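Packing and Table Assistants (part-time) – Cirnura Stationery Library

Cirnura lends stationery and small desk supplies to schools, evening classes and community groups. Applications are invited for 4 part-time posts in the sorting room at Savetti House, to begin in January.

The postholders will work at the sorting tables, where returned items are laid out, checked and put back into sets. The work is light but requires patience. A typical set contains marker pens, glue sticks and other small articles, and each must be examined before it is lent again. Caps are to be matched to pens, dried-out markers set aside, and glue sticks that have worn down to the base replaced from stock. Items that do not belong to a set, drinks bottles among them, are to be kept apart and taken to the lost property shelf at the end of the shift.

Marker, glue stick and bottle at the sorting table:
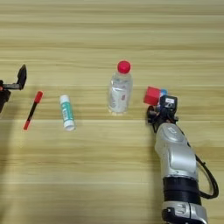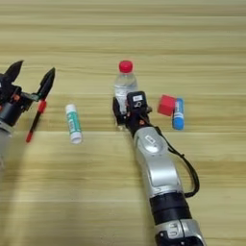
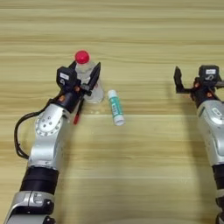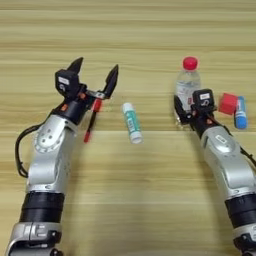
Isla Ruddock writes that the pens take longer than new starters expect, and that she would advise anyone applying to test every marker on scrap paper before it goes into a box, even when the cap has been on firmly.

Duties

Postholders will be expected to:
clear and wipe the tables before and after each shift;
sort returned items by type and record any shortages;
make up sets against the printed list and label each box;
report damaged stock to the room supervisor, Thắng Lục.

The library holds 2,000 sets. Shifts last 4 hours and are worked seated or standing, as preferred. Full training is given during the first 7 shifts, which are paid at the normal rate.

Requirements

No formal qualifications are needed. Applicants should have a steady hand, a tidy manner of working and sufficient written English to complete the shortage sheet. Previous experience in a stockroom, school office or shop would be welcome – but is not essential.

How to apply

Letters of application, with the names of two referees, should be addressed to Rosalie Zürcher, Room 101, Savetti House, and must arrive by Aug 10, 2019. Applicants who wish to see the sorting room beforehand may arrange a visit through Ánh Triệu at the same address.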